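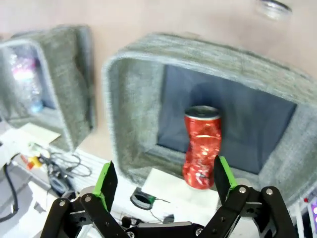
## Getting your bulk milk sample ready for the lab

If you milk a small herd like ours, the bulk sample is one of those jobs that gets squeezed in between washing down and breakfast, and I was guilty of rushing it for years (my cell counts bounced all over the shop, and half of that was me!). I've since settled into a routine that suits our 800 litre vat at Clesermont, and I'm happy to pass it along.

1. **Agitate first.** Run the paddle for a good 3 minutes before you go anywhere near the lid. Cream rises quicker than you'd think, and a dipper of cream will give you a fat test you'll never see again.
2. **Wash up.** Hands, then dipper, then hands again. I keep a stainless dipper just for this and hang it well away from the calf buckets.
3. **Rinse the dipper in the milk** a couple of times, then take your sample from the top of the vat. Please don't use the outlet valve, however tempting it looks on a cold morning.
4. **Fill to the shoulder.** Leave a little air so the lab can mix it, and don't touch the inside of the cap.
5. **Label before you chill.** Ink won't take on a damp vial. Write the date and your supplier number (ours is 312, so at least it's short).
6. **Keep it cold, never frozen.** Into the esky with ice bricks, and off to the Enport depot that same morning if you can manage it. 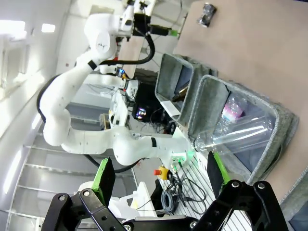
*Clear plastic bottle held on its side, green fingertips in front.*

Results usually come back by email. If one looks odd, I take another sample before I start fretting about the cows, and from May onwards I do it weekly, as the late-lactation girls can push the count up a bit.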